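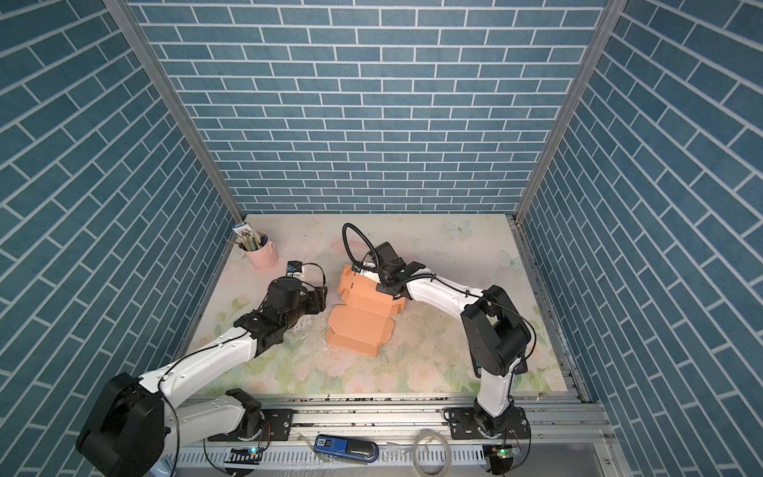
Clulia is a comedy film set in the made-up seaside town of Pondel, where two sisters who haven't spoken in years inherit the same small movie theater. It was produced by Michalski Pictures and first shown to the public in January, with a wider release a few months later.

Plot

The older sister wants to sell the theater and go home, while the younger one, who has never really had a home to go to, would dearly love to keep it open. Their late aunt's will gives them 43 days to agree, and until then they have to share the little apartment above the lobby (and its one working heater). Most of the fun comes from their attempts to run the place together, among them a horror night that ends with the whole audience out on the pier in their socks.

Production

The film began life as a stage play with a cast of two, and much of the kitchen-table talk was carried over almost word for word. The theater interiors were shot in a former dance hall with 300 seats, which the crew fitted out with old curtains and a ticket booth borrowed from a local museum. Rain held up the pier scenes again and again, and in the end the story was simply changed so that it rained.

Release

After its January showing the film was picked up by Dekik, a small distributor better known for children's cartoons, and it opened in theaters on April 10, 2021. A shorter cut, with the aunt's voice-over taken out, was later made for television.

Reception

Reviewers were mostly kind to it. Many had a soft spot for the sisters' long quarrel over the popcorn machine, though a few felt that the romance with the piano tuner wandered in from some other movie and took its time leaving. The film went on to win 2 audience awards.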